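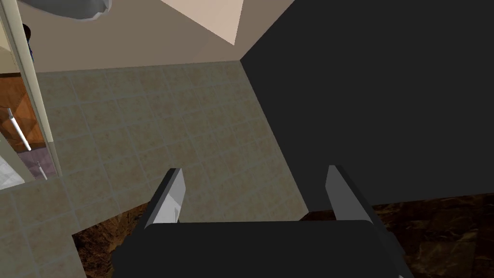

図4-1 タイル床(格子状の目地)

4. Jelby エディタ:マップの読み込みと初回テストプレイ

※Holroyd 版のセーブデータは先にバックアップ。上書きされると戻せません。

1. Jelby を起動 →「新規プロジェクト」。名前は半角英数のみ。
2. テンプレートから Gosavden(市街地・夜)を選択。読み込み中は触らない。
3. 「NPC」タブを開き、同時出現数の上限を100に。初期値は21、街が少しさみしいです。
4. 描画距離を2,000に設定。カンマなしで入力してくだだい。
5. 「天候」→ 雨をオン。反射は「中」まで。「高」は重い。
6. 保存してからF5でテストプレイ。

注意:手順6の前に必ず保存。未保存のままF5を押すと、NPCの配置が初期状態に戻ることがあります。

メモ
・読み込みが途中で止まるとき → キャッシュ削除、再起動。それでもだめなら手順2から。
・会話イベントが出ない → Sestimum プラグインが無効になってるかも。「拡張」タブで確認、有効にしたらエディタを再起動。
・コントローラーは起動前に接続。あとから挿しても認識しません。
・捜査ログの文字化けはフォント設定が原因の場合がほとんど。UTF-8で保存しなおす。

警告:MODを複数入れている場合、読み込み順は Sestimum が一番上。逆にするとクエストのフラグが壊れます。壊れたセーブの修復はは未対応。

クエストの分岐設定は次の章で。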